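Section 4: Working Beside the Arm on the Clearing Table
Daltby Front Desk and Pantry Sites, April 2024
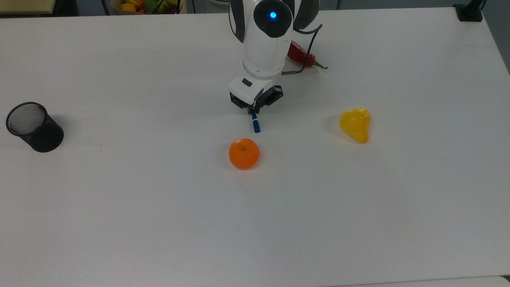
Read this section before your first shift at a shared table. It applies to everyone who sorts, clears, or restocks by hand, including staff on loan from other sites. Setup of the controller is in Section 3 and is done by the site lead only.

4.1 What changes in your job

Before the arm was installed, one person cleared the returns table at the end of each shift and put everything back by hand. The arm now does the first pass on small items such as pens, markers, and fruit. You do the second pass, handle anything it leaves behind, and decide what gets thrown out.

The arm does not judge condition. Bruised fruit, dried-out markers, and leaking pens are still your call. If you previously worked the full clearing shift, your hours stay the same and part of the time moves to restocking. Questions about your schedule go to Jolene McKinnon, not to the person running the table.

Your own pick rate is not recorded. The log keeps the arm's picks, its stops, and the name of whoever signed in at the table. Site leads may use the log for maintenance and for planning supplies. They may not use it in a performance review.

4.2 Before you start

1. Sign in on the tablet using your own code. Do not work under a code left open by the last shift.

2. Wipe the table with a dry cloth. Use the approved cleaner only when the arm is parked and the power switch on the controller is off.

3. Check the cable along the side of the arm. It should hang in a smooth loop with no kinks, and the connector near the wrist should be fully seated. If it is loose, do not push it in yourself. Call the site lead.

4. Look at both gripper fingers. Remove any tape, peel, or label residue with the plastic scraper.

5. Set the pencil cup inside the arm's reach. The cup may stand upright or lie tilted, but choose the matching setting on the tablet.

6. Place the items on the table with open space between them. Do not stack them.

7. Step back behind the floor line and press Ready.

Note: Items do not need to be in rows. They do need to be far enough apart for the fingers to close on one without touching the next.

4.3 Running a pass

1. Select the job. "Pens to cup" and "Fruit to basket" are separate jobs and run one after the other.

2. Press Start and stay within reach of the stop button for the first pick.

3. Watch the first item all the way to its place. If it is put down correctly, you may go on with restocking at the side shelf.

4. When the tablet shows Pass Complete, wait for the arm to return to its parked position. Then press Hold.

5. Clear the remaining items by hand and enter the reason for each one. "Missed," "Dropped," and "Not recognized" are the usual entries.

CAUTION: Do not reach over the table while a job is running, even to move something at the far corner. Press Hold first. The arm may be still for several seconds between moves and then start again without a sound.

CAUTION: An item held in the gripper can fall when power is cut. Keep your hands out from under it.

Note: Long thin items are picked up on end. A marker may swing slightly on the way to the cup. Let it go. Grabbing it will trip the force limit and stop the job.

4.4 Items that need your attention

Peppers. The curled stem is sometimes taken for a separate item. If the arm closes on the stem twice in a row, press Hold and move the pepper to the basket yourself.

Pears and other items with a narrow top. Lay them down or stand them up, whichever is steady. If one rolls during a pass, press Hold before you touch it.

Small oranges. These are handled well when the skin is dry. Do not place washed fruit on the table until it has drained.

Markers without caps. Do not put these on the table at all. Ink on the fingers marks everything picked up afterward, and the cleaning takes longer than the pass.

Anything sharp, hot, or made of glass is cleared by hand.

4.5 If the arm stops

1. Read the message on the tablet before you press anything.

2. For code 13 (force limit), check that nothing is caught between the fingers and the table. Press Hold, clear the item, then press Resume.

3. For code 36 (item lost), find the item. It has usually rolled to the table edge or onto the floor. Put it back in open space and press Resume.

4. For code 515 (cable or connector), leave the arm as it is, hang the red tag on the controller, and call the site lead. Clear the table by hand only after the lead has switched the power off.

5. If the same code appears three times in one shift, stop using the arm for that shift and finish by hand. You do not need permission for this.

Write every stop in the paper log as well as on the tablet. Nele Nolte collects the paper logs, and staff comments are read along with the codes. The advice on pepper stems came from a comment by Dörte Böttcher at the Brerneo site.

4.6 Training and sign-off

New staff complete two supervised passes with Kai Haberkorn or Friederike Schmieder before working alone at the table. Experience with the older Galano units does not count toward this, as the Hold button works differently on those.

Staff who would like to learn the weekly checks can put their names on the list at the site office. The next group starts in November. The training is paid at the normal rate and is open to part-time staff.

4.7 Regular checks

Every shift: fingers, cable, stop button, floor line.
Every week: bolts at the base, table clamp, cup position marks.
Every 4000 picks: finger pads replaced by the site lead. Order pads through Raptis using the form in Appendix B.

Continue to Section 5 for end-of-day shutdown.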